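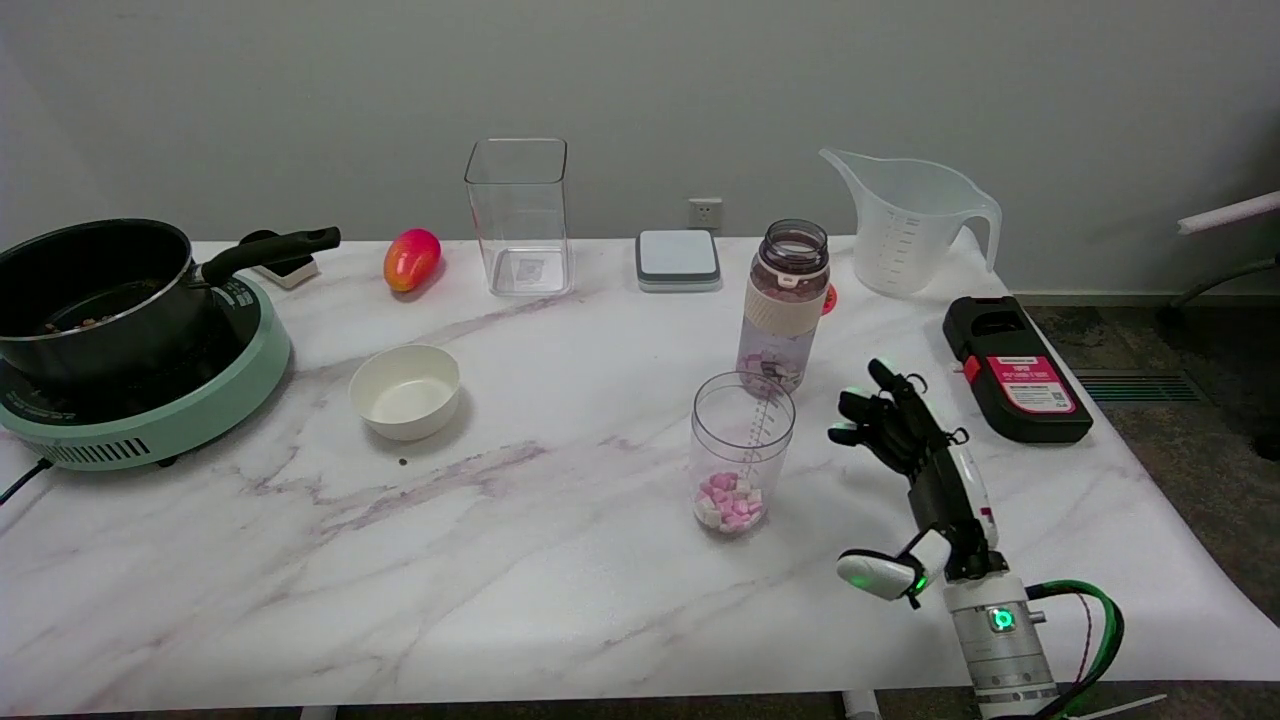

Where Our Place Names Come From
Notes for Leanne Garside, Penrose Library evening talk

Good evening, everybody, and thank you for coming out. (Wait for the back row to settle. Hold up the old map.)

I'd like to start with Buffalo, New York, and I'll ask you right off: how many of you grew up believing it was named for the animal? I did, and so did my mother, who would have argued it with anyone. The city takes its name from Buffalo Creek, and that's where the trouble starts, because people have been disagreeing over the creek for a very long time. You may have heard that it comes from the French "beau fleuve," beautiful river. It's a lovely story and I'm sorry to spoil it, but there's very little early evidence for it, and historians mostly don't buy it. (Pause. Somebody always groans.)

Next, Nome, Alaska. The story goes that a mapmaker wrote "? Name" beside a cape and a copyist read it as "Nome." Others point to a place in Norway. I go back and forth on this one myself, usually depending on who I talked to last!

Then Boise. Most of you will know this from school: it goes back to the French "boisé," wooded, and if you've ever come in across that dry country and seen the trees along the river, you'll understand how welcome they must have looked.

(Slide 5. Skip to slide 11 if we started late.)

Baton Rouge is the easy one, so enjoy it. Red stick, plain as day, after a reddened pole the French explorers wrote about in 1699.

Now a word on how to check a story like these at home. Look for the oldest written use you can find, and be a little suspicious of any tale with a punch line. I love those tales dearly and I've repeated plenty of them at dinner.

Questions for 18 minutes, then coffee. Remind them the December talk is on street names, and that the sign-up sheet is by the door.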